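Quick one before the train — open day at Doherty on Thursday, the robotics floor, got in at 2 and they were already running behind. Eoin Tierney was doing the tour. Fast talker. I have three pages of notes and can read maybe one.

First stop was Catmont, their bin sorter. Loud. Did its thing behind a fence, fine, people filmed it and moved on. Pádraig Conneely asked about cycle time and got a very long answer about cycle time.

Then the bit I came for. Two-arm table, the coffee job. They've collected 200 runs by hand so far, somebody driving the arms, and the model trains off those. Eoin put it at 90 percent on picking up a capsule and wouldn't give a number for the whole cup. Fair enough. The lever is the hard part aparently, and clear things like the glass. I asked if they'd tried a steel mug and he said yes, much easier, which is why they don't use it.

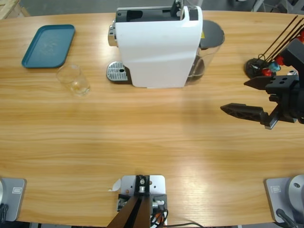
*Right gripper open over the table, capsules on their stand behind it. Glass still over by the teal tray.*

Didn't get to see Skulline, the queue was out the door and I had a call. Pádraig stayed for it so I'll nag him for notes. Also want to know what controller they're runing, I wrote down "Cleltasier" and then a question mark and now can't remember if that was the controller or the company that sells it.

Parking was terrible, take the bus if you go to the next one. More when I've typed up the rest.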